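Reports > Site visits > Licensed growers

9/7/20
By Negin Zarei

Babaei opened its Doststead greenhouse to visitors in July, the first time it has done so since getting its license. I went up on the morning bus and took the second tour. Groups were kept small and we wore masks and hairnets throughout.

The company grows cannabis for two markets, medical and recreational, under one roof. Our guide, Farzad Sadeghi, started with prices. Babaei gets less per gram now than it planned for when the greenhouse was built, and much of the tour was about how it is trying to live with that. Two of the bays are shut. The plants in the others were at different stages, so that one bay can be cut while the next is still in flower.
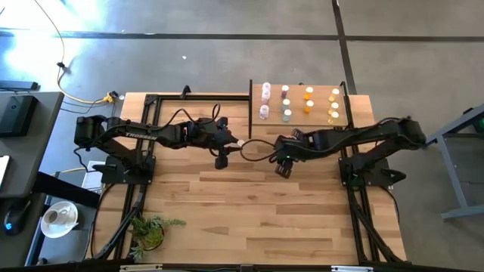

Chandrasekhar Poduval remarked that closing bays only helps if the heating bill falls with it, and that in an older greenhouse it often doesn't. Sadeghi agreed. The two shut bays share a boiler with a working one, so the savings so far have been on labor and water.

After the bays we saw the drying rooms through a window. Flower hangs there on racks and is then trimmed and weighed. Each lot is cut off at 1000 grams for testing and gets its own number. The outside lab is Desent, and a lot can't leave until its result is back. In July the wait was 19 days, which ties up a lot of stock and cash for a grower this size. 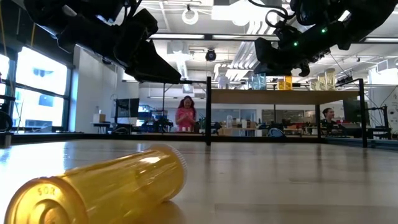 Who pays if a lot fails the test? Babaei does, for both the lost product and the cost of having it destroyed.

The shipping room was the last stop indoors. Most of what leaves goes by truck to a warehouse in Vakholm, and the rest is mailed to registered medical patients. There are 200 of them on the books. Medical orders are smaller but more regular, and Sadeghi said they are easier to plan around than store orders, which jump before a long weekend and then go quiet.

Tax came up several times. It is charged by weight, so when the selling price drops, the tax takes a bigger share of it. Ghislain Gagnon, who keeps the company's accounts, had a chart of this on the wall but asked us not to copy the numbers.

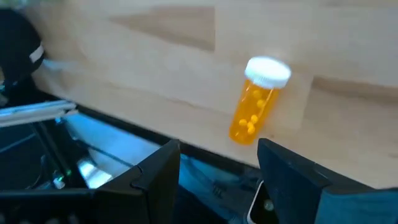 Will the shut bays be used again? Sadeghi said one may go over to cucumbers next spring, and the other stays closed until prices settle.

Coffee was served outside by the loading dock. The tour took a little under two hours and was free, with sign-up by email. Bring flat shoes, as the floors between the bays are wet. The bus back to Vakholm leaves from the main road, a ten-minute walk from the gate.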